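Home | About | Workshop Notes | Days Out | Contact

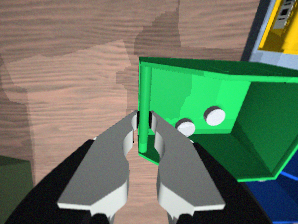 The simulator's gripper view, with the green bin in its grasp.

4 min read

So I finally made it to the Ornley open day! I've been on their mailing list since December, I missed the last one through sheer disorganization, and this time I put it in the calendar in two colours. It was a 90 minute drive (with a stop for a double-double and a maple dip, let's not pretend otherwise) and I was still early enough to get a parking spot near the door.

Ornley, if you haven't run into them, do automation for small warehouses and parts counters. They're the folks behind Trerkstead, their simulation software, and that was what I'd come for. I do the stock system at a plumbing supply place with 2874 part numbers in it, so I have Opinions about bins. My boss would like a robot. I would like my boss to understand what a robot needs before he buys one, and that's how I got the day off.

They started us in a meeting room with muffins and a slide deck. The deck was fine. I perked up when they got to the part about how long they spend in simulation before anybody bolts a thing to the floor. The one they walked through was for a client called Plismont, and it went through 398 runs in Trerkstead before they ordered hardware. I asked what happened on the bad runs and got a very frank answer, with a lot of hand gestures, about grippers arriving at a bin from a slightly silly angle.

Then we moved over to the big screens for the demo, and I got a stool at the front (elbows out, sorry everyone). 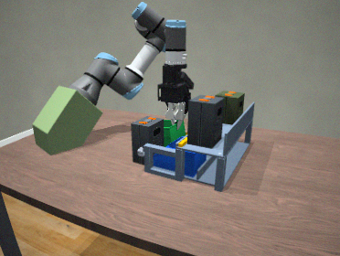 Racking was the thing I most wanted to hear about, as ours at work was put together by three different people over ten years and no two bays match. I asked if you have to model every shelf or if you can fudge it, and the fellow running the demo said you can fudge plenty, but never the uprights, and never anything the arm has to reach past. Fair enough when you look at how tight it gets in there: the green bin has a charcoal box on either side of it, the blue bin is tucked down low behind the rack's end frame, and the arm has to come in over the top of it all with those long silver fingers pointing straight down. I thought right away of our elbows-and-tees bay. You can barely get a human hand in there some mornings.

What I liked best was being able to switch between views. Watching the whole arm is the fun one, but the gripper's own view is where I learned something. You get the two fingers coming in on either side of the bin wall with their little black pads, and suddenly you care a great deal about a centimetre. There were two white discs in the green bin in that view, and the woman beside me decided they were mints. We went with mints for the rest of the session.

I also asked about shadows. Does it matter that they bother with them? Apparently yes, a lot, if you've got a camera picking things out, and the lighting is one of the things they change from run to run. Our back room has one good fluorescent and one that flickers, so I wrote that down and underlined it.

Lunch was sandwiches and a very good butter tart. Over lunch there was a talk on a planning tool called Swanepoel that's meant to sit on top of your existing stock system. I'm less sold on that one. It wanted every location labelled in a format we don't use, and when I asked about importing the old labels the reply was "we're looking at it", and I've worked with software long enough to know what that means. The quote they showed for a small site was $400 a month, not counting setup.

Would I go again? Yup, in a heartbeat. I'd bring a sweater (the demo room is freezing) and I'd bring measurements. They'll rough in a bay for you on the spot if you have the dimensions with you, and I stood there like a goof with nothing except a photo of our back door. So that's my homework now, me and a tape measure and the elbows-and-tees bay, and I've booked a call with them once I have the numbers.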